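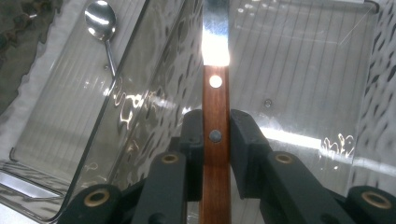
Home Kids' Corner Plants Bugs Ask Lorna Visit

Do Plants Really Grow Better If You Talk to Them?

By Lorna Crichton, Trindholm Garden

You have probably heard this one. Say nice things to your fern and it will grow big and happy. Shout at it and it will droop. Lots of grown-ups believe it. I'm not so sure, and I think you should be a little hard to convince too.

Let's start with what a plant has. It has leaves, roots and a stem. It doesn't have ears, and it doesn't have a brain. So it can't know whether you said "good morning" or "you stink."

"But my aunt talks to her tomatoes, and they're huge!" Maybe so. Does your aunt also water them on time? Does she pull off the bugs? A person who stops to chat with a plant every day is going to notice when it's thirsty. Perhaps the water did the work and the chatting got the credit.

Some people say it's your breath that helps. Plants do use carbon dioxide, and you do breathe it out. But a few words won't change much. The air in a room moves around all the time, and your puff of breath soon drifts away.

What about sound? Sound is a kind of shaking, and plants can respond to being shaken or touched. That part is worth looking into. It still doesn't mean they like your singing.
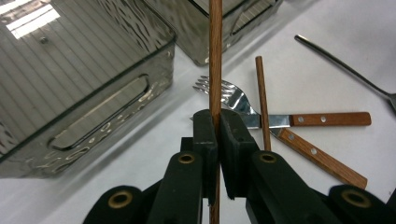

A wooden chopstick, held upright.

Try a test at home

Plant 2 beans of the same kind in matching pots. Use the same soil, the same window and the same amount of water. Talk to one bean every day, in a different room, then put it back. Carry the other one out for just as long, but keep quiet. Measure them both after two weeks.

Did the one you talked to win? Don't cheer yet. One bean can beat another just by luck. At Trindholm we tried it in October with 33 pots, and even that left me with plenty of doubts. I'd want to see 600 before I believed anybody, and that includes me.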